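Search this site Search Go

Sorting, stirring and starting over: the Gollham student gripper project

Posted in: Clubs & Teams, Student Projects, Robotics

Duygu Coşkun started the manipulation project at Gollham with two students and a shelf of printed parts. She teaches the evening robotics class, and the project grew out of a complaint she kept hearing there.

"They could all write code that drove something across a floor," she says. "Then you asked them to pick up one small object and put it in a tray, and they had no idea where to begin. So I said, fine, that's the project."

The students work with hand-held grippers, one in each hand. A person does a task with them from start to finish, and the recording becomes training material for a robot arm. The group has 918 recordings it considers usable. Another 111 were thrown out in February after Stavros Gkikas, who keeps the files in order, found that the left and right tools had been swapped in the labels.

"I wasn't popular that week," Gkikas says. "But you can't leave that in. The model would learn it."

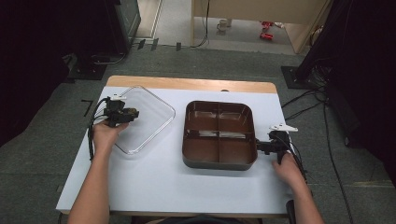 Most of the tasks are tabletop tasks, and most of them use both hands. Coşkun wanted it that way from the start. One-handed work is easier to teach a machine, she says, but few household jobs are one-handed. Even moving something out of a tray goes better if the other hand is steadying a second one.

Chelsea Ashworth joined the group as a sophomore and does a large share of the recording. She says the first hour with the grippers is the hard part.

"You keep wanting to use your fingers," she says. "You squeeze and the tips close a little after you expect it, or at a different angle. After a while you stop thinking about it. My wrists still get tired – I take a break every 20 minutes or so."

Small flat objects cause the most trouble. Students will try the same pickup again and again, and the group has arguments over whether a recording with a fumble in it should be kept. Ashworth keeps hers if she recovers without setting the tool down. Gkikas would rather drop them.

"He wants everything clean," she says. "I think a robot should see somebody miss."
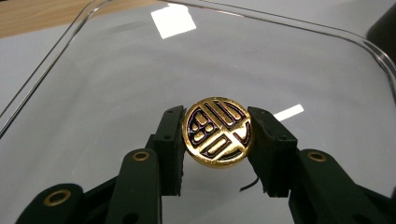
Gold-colored disc held between the gripper's fingertips, over a clear tray.

The fingertips are the part of the tool that changes most. Nektarios Karagiannis handles the redesigns and is on his third shape this school year. The earlier ones held blocks well and let anything thin slide out.

"I print a pair, I give them to Chelsea, and she brings them back with a list," he says. "Usually the list is fair."

The group will enter the Cerkano student challenge this spring, where teams are scored on how many tasks their arm completes without help. Last year Gollham finished 81 points behind the team from Dredholm. Karagiannis puts the gap down to kitchen tasks, which the group had barely recorded at the time. Those now take up most of the Saturday session.

"Liquids are a different problem," he says. "A block stays where it is. With a liquid you move too fast and it goes over the side, so the recordings have to be slow, and people hate doing slow recordings."

Coşkun has made one rule about that. Whoever records a kitchen task also wipes down the table before the next person sits. 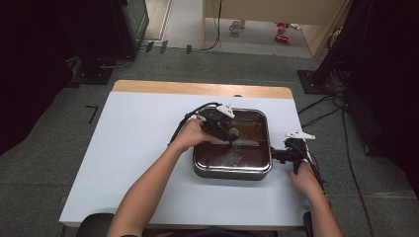 Does a student need to know how to program before joining?

They don't. Coşkun takes students with no coding background and starts them on recording, which can be learned in an afternoon. Those who want to can move on to labeling and then to training the model, and Gkikas runs a short lesson on each. She does ask that new members come for a full term.

Ashworth plans to stay with the project through graduation. She would like to see the arm do a whole task she recorded herself, and so far it has done the first half of one.

"It reached for the right thing," she says. "Then it stopped. Stavros is looking at it."

Contact the Gollham student projects office | Copyright Gollham. All rights reserved. | Back to top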